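Reading time: 2 min

Notes for session 2 – perception for grasping, and why I keep going on about jars

Hi all! These are my notes cleaned up a bit, plus the things I forgot to say because we ran over (sorry, my fault, the Henao story was far too long).

We started with the gripper camera and glass. Depth sensors are pretty bad at clear objects – the light goes through, or bounces off somewhere silly, and you get a hole in the depth map where the jar should be. If the jar has something brown and grainy at the bottom, you'll often get a decent blob for the contents and nothing at all above it. The planner then thinks it has a short, fat object and plans a lovely grasp on thin air. Glare on a pale table makes this worse, so mask the bright patches first and fit your table plane afterward. 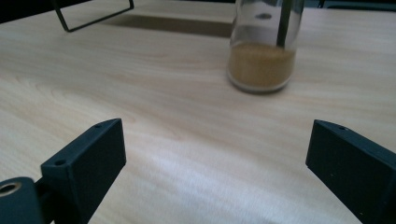
What should the planner do with a pixel that has no depth?

Treat it as unknown space and keep the fingers out of it until another view fills it in. If you mark it as free, sooner or later you'll drive a finger into glass.

Now the code. In the Pistari repo, open the grasp scorer and find the clearance term (line 58 in my copy). It only checks the gap between the fingers and the sides of the object, which was fine for the Evholm blocks, but a lidded jar with something right over the top of it is a different animal! You want to come in low, from the side, and you want the lift turned off until the space overhead has been checked too.
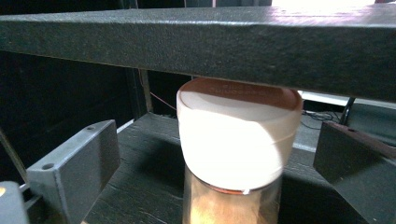

So add a second check for the sweep upward, and run it before the scorer ranks anything. My version threw out 33 candidates on the first try and I was thrilled, then I found I'd flipped the sign on z. Print your frames, please!

For next time: run the scorer on log 1389 with and without the overhead check and bring both plots. Jaanus Baranauskienė has the login for the Pomimstead machine if yours is slow.

Recent notes
Session 1 – Frames, transforms and crying
February catch-up sheet
Hand-eye calibration, the short version

This site uses cookies to remember your settings. OK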